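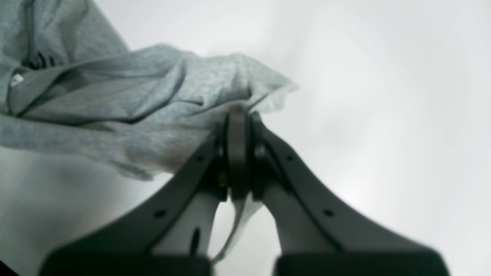
Why does my Sendside newsletter arrive twice for some readers?

Those readers are sitting on two lists, and Sendside sends once per list unless merging is switched on.

Ticket 1266 -- Gratitura mailing, October issue
Raised by: Joanne Naylor
Picked up by: Stuart Sedgwick

Stuart: Lovely clear report, thank you! I found 80 addresses on both the Holtell list and the general one. Turned on "Merge lists before sending" and ran a test to four of them. One copy each!

Joanne: Brilliant, so pleased! My own test copy came through once as well -- and the header looks gorgeous now. Does the setting stick for the next issue?

Stuart: It does, as long as you copy this issue and don't start from a blank one. Leaving the ticket open until the next issue has gone out.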